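Flistix Hand-Held Grippers: Buying and Budget Questions

How many grippers should we order?

Order them in pairs. Most household tasks need two hands, and a person working with one gripper ends up doing half the job bare-handed. Teams that start with a single unit nearly always come back for a second.

Do you offer volume pricing?

Yes. The discount starts at 40 units and goes up again at 50. Mixed orders of grippers and spare parts do not count toward either level - only complete grippers do.

What should we budget for spares?

Finger pads are the part that wears. Plan on 2 spare sets per gripper for a season of regular use. Pads are sold by the set and ship separately from the grippers, so put them on their own line in your purchase request.

Can we try them before we buy?

We rent trial kits for 30 days. If you buy within that period, the rental fee comes off the invoice. Trial kits go out with used pads in good condition.

Do we need to rent a lab or build a set?

No. An ordinary living room works, and for household tasks it is usually the better choice. Money set aside for a mock apartment is better spent on operator hours.

What do we need for task objects?

Very little. Foam fruit nets, plastic bags and a small open container will keep two grippers busy. Soft and crumpled things are worth having early on. Grovora sells a boxed object set if your purchasing office prefers a single invoice, but most customers collect their own.

Who handles repairs?

Guvico does all warranty and paid repairs. Send the gripper with its charger and a short note on the fault. Suwannarat stocks pads and screws but does not open units.

When should we place an order?

Orders for summer projects should reach us before June. Packing is done on weekdays, so anything that comes in on Saturday waits until the next working day.

Who do I contact for a quote?

Write to Otis Nakamura in sales with the number of units, the shipping address and whether you need a purchase order. Quotes are good for 30 days.

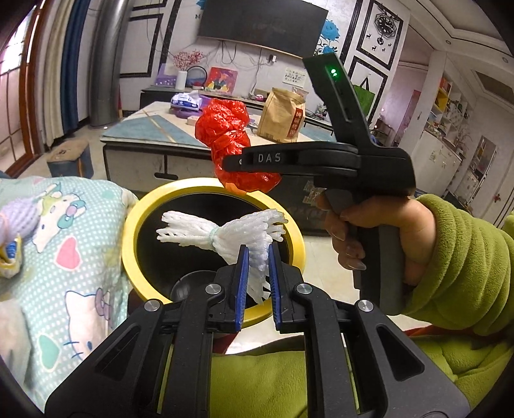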